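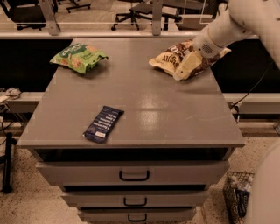 What did the March change to the grasp planner affect? Soft packaging. The planner now scores folds along the edge of a bag before the center, and rigid items are handled as they were.

Prorkitberg, progress report to Benska, 23 Jul 2018

The policy was trained on 3,709 demonstrations. We ran 200 trials on snack bags and bars at the drawer cabinet. Failed grasps came to 34, of which 19 were slips on bags - the rest were planning timeouts. 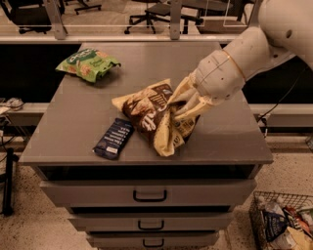
Strobel asked whether the slips would fall with a slower finger close, and suggested testing that before any new data is collected. We agree. The closing-speed runs are next, at the Firville site.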